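desk clear-out thread, Sat 16 January. coffee first

1/ ok so the desk. two weeks of stuff on it. receipts, pens, a glove (one), three kinds of tape. Borislav Halilović came by and just said "wow"

2/ rule for today – everything comes off. all of it. onto the floor, into a box, dont care. then only things I used this week get to go back

3/ found 190 dollars in old Grulico gift cards?? going to check if they still work. do not let me forget

4/ wiped the top down. forgot it had such nice grain. rounded corners too, my hip thanks whoever designed that

5/ the cable hole at the back was full of crumbs. no comment

6/ Ekene Adebisi says get a drawer unit from Sterkton. I say drawers are where pens go to die. open basket or nothing, I want to SEE the junk

7/ so one little plastic basket, middle of the table, low sides, holes in the bottom so the dust falls thru. small stuff goes in there and when its full something has to leave

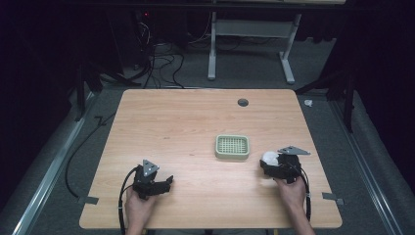 8/ also going smaller than I wanted to. had a big bin before and it ate everythng. keys, stamps, a whole sandwich once

9/ still to do: paper pile, the bag of chargers, whatever is in the Hurkwood box. giving myself 10 more minutes then lunch

10/ paper pile is winning. back later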